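**Pads for a hand-held gripper: Silix or stock rubber?**

**wmosoti** — Jan 24, 2018
I've been comparing finger pads on the hand-held unit before we order for the arm.

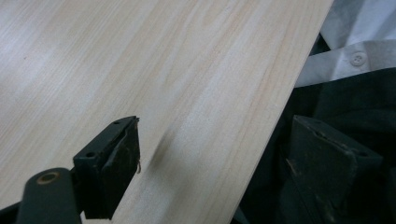 Stock rubber lasted 615 grasps before it started sliding on smooth pine. The Silix sheet is at 3,000 and still holds, but it picks up lint badly and I have to wipe it between runs. Same fingers, same linkage, same trigger spring. Has anyone run Silix on the Tunora jaws?

**naomi_mf**
Yes, since December. It's fine on boards and bad on cloth. It drags the fabric along when you open. We went back to rubber for anything textile.

**oduor.o**
615 sounds low. Are you closing square on the edge? If one finger lands first it scrubs the pad every time, and you wear out the front corner long before the rest.

**wmosoti**
Could be. I'm doing it by hand, so one side often lands first. The corners do go first.

**oduor.o**
Then you're testing your wrist and the pad together. Put it on the arm and run it again.

**bndungu**
Disagree. The arm is going to replay hand data, so hand wear is the wear that matters. I'd keep testing the way he's doing it.

**oduor.o**
For data collection, sure. He said he's ordering for the arm.

**naomi_mf**
Also check the pivot bushings before you blame the pads. Ours had play in them and the finger tips toed out under load. Swapping them cost us 49 a set from Gemer and the slipping mostly stopped, on the same old rubber.

**wmosoti**
Haven't measured the play. Will do that first, then seven boards with each pad on the arm, same closing force. I'll post the numbers either way.

**bndungu**
Post the hand numbers too — with the glue you used. Ours peeled before it wore.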